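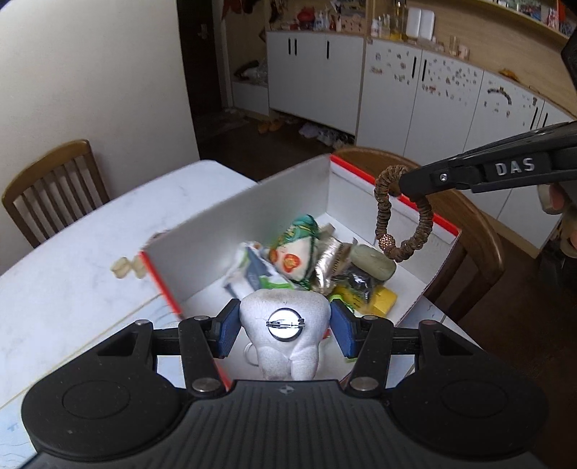
What goes in a Dandura box? Small household odds and ends that a person might keep on a shelf or in a drawer — soap, pouches, trinkets, little packets — packed together in one open carton.

Dandura Small Things: notes for readers
Last edited January 13, 2021, by Rosário Vilela

Welcome, and thank you for stopping to read this before downloading everything! Dandura is a collection of pictures and short written notes about packing and unpacking little mixed boxes at home, the kind you put together for a cousin or a neighbor, or for the top of the closet when you can't decide where anything belongs. We started it in December at Bernice Abugri's place and it has grown a good deal since then, mostly through people cleaning out their drawers for us.

What the items are like

We wanted a mix of soft, stiff, slippery and dangly. The box on the marble-patterned table is a fair taste of it: a white carton with orange-red trim, a green and white pouch with red-orange circles, a pale green oval soap, something in crinkled silver foil, a yellow box toward the front. The white fuzzy tooth with the round metal badge is filed under "plush, small" (we did argue over "keychain" on account of the little ring, and may yet change our minds). The braided bracelet with the sparkly bead goes under "jewelry, flexible," along with anything else that droops when you lift it by one end.

How the notes are written

Every session has a plain text file with the same name as its folder. Whoever packed the box writes it, so the styles differ quite a bit — Yee-man Tai writes a full paragraph per item and Renzo Fiore writes three words. We left both alone. Spelling of item names was evened out later by Karim Berrada, who also keeps the word list, words.txt.

Size

There are 88 sessions and around 4000 pictures. The first 10 sessions use an older word list, where pouches and bags were lumped together. Please read words_old.txt if you plan to use those.

Things to know

Foil and clear wrapping catch the light, and the notes sometimes just say "shiny packet" when the packer wasn't sure what to call it. Session 13 has no notes file. Rooms were left as they were, chairs and shoes and crowded shelves included, and items in the background are not named in the notes.

Asking for changes

If you find an item under the wrong heading, write to Karim with the session number and the name you'd use instead. New headings take a bit longer, as we like to go back and check the older boxes too.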